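Power strips: one plug in, lots of plugs out

Look behind a television or under a desk and you will probably find a power strip. Some people call it an extension lead or a multi-way socket. It lets you use several things at once when there is only one socket on the wall.

What is inside?

A power strip is quite simple. Inside the plastic case are long strips of metal, usually brass. They run from one end to the other, underneath the rows of holes. When you push a plug in, its metal pins touch these strips and electricity can flow through.

The electricity gets there through the cord. If you could peel a cord open, you would find thinner wires inside, each wrapped in its own coloured plastic. The wires are made of copper, which carries electricity well. Plastic does not carry it, so it is used for the outside.

What does the switch do?

Many power strips have a rocker switch. It is called that because it rocks like a see-saw — press one end down and the other comes up. Switching it on closes a gap in the metal path. Switching it off opens the gap again, and everything plugged into the strip stops getting power.

Can you plug in as much as you like?

No. Every power strip has a limit, even if it has empty sockets left. A lamp with an LED bulb needs very little power. An older sort of bulb might use 60 watts. A heater or a kettle uses far more than either of them, and should go straight into the wall.

If too much electricity flows through a cord, it gets hot. A cord that is tightly coiled gets hotter still, as the heat cannot escape. That can start a fire.

Staying safe

Ask a grown-up before you plug anything in.
Keep drinks and wet hands well away.
Never poke anything into the holes.
Pull the plug, not the cord.
Do not plug one power strip into another.
Don't run the cord under a rug, where it can be trodden on and damaged.
Tell a grown-up if you see a crack or a bare wire.

Words by Albertina Sampaio
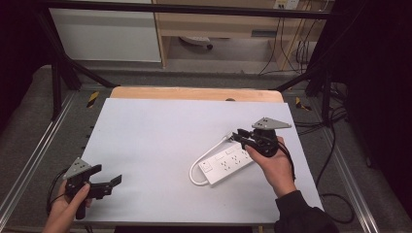

A white power strip with its cord in a loop. The small rocker switch is near one end.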